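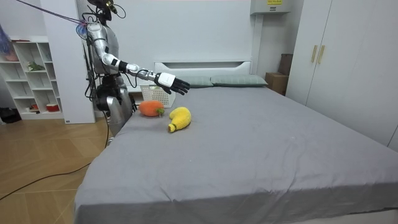

Bed Tidying and Plush Toy Baskets: Your Questions

Welcome, and thank you for stopping by the Brarholm bedroom pages. We get a lot of letters about beds that fill up with soft toys, and Antonina Zinchenko and I have gathered the ones that come up most. Last updated 25/02/2025.

Where do I even start when the bed is covered in toys?

Start with the toys and leave the sheet for later. I know it's tempting to tug at every wrinkle first (I did it for years!), but you'll only lean on it again while you're reaching for the bear by the wall. Get everything soft into a basket, then the pillows, then smooth the sheet from the middle out to the edges.

Should the basket go on the bed or on the floor?

On the bed, if it's clean underneath. Children can reach it more easily, and your back will thank you — mine certainly did. Give the bottom a quick wipe first if it lives on the floor the rest of the day.

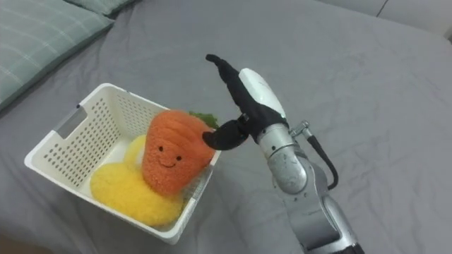 How often should I wash plush toys that sleep in the bed?

Every 3 weeks is plenty for most households, and sooner after a cold or a spill. Check the label, pop them in a zipped mesh bag, and use a cool, gentle cycle. Anything with bead eyes or a stitched face I like to do by hand in the sink, with a little mild soap and a good long rinse.

What kind of basket do you like best?

A shallow plastic one with holes in the sides. Air gets through, crumbs can be rinsed out under the shower, and you can see at a glance who is at the bottom. Deep baskets look lovely, but the toys down there tend to be forgotten until May.

My fitted sheet always looks rumpled. Am I doing something wrong?

Not at all. Soft wrinkles are just part of life with a fitted sheet, especially a plain gray one where every fold catches the light. Lev Harasym wrote to us that he takes his out of the dryer a touch damp and puts it straight on the mattress, and I've been doing the same ever since. Do let it dry all the way before the pillows go back.

How many toys are too many?

It depends so much on the child! We had a letter from a family with 39 of them, all named, and I wouldn't dare tell anyone which to give up. You might try keeping a few favorites on the bed and swapping them with the ones on the shelf every 14 days or so.

Do pillows go in the basket too?

No, leave them at the head of the bed. If they're in your way, stand them up against the wall while you smooth the sheet.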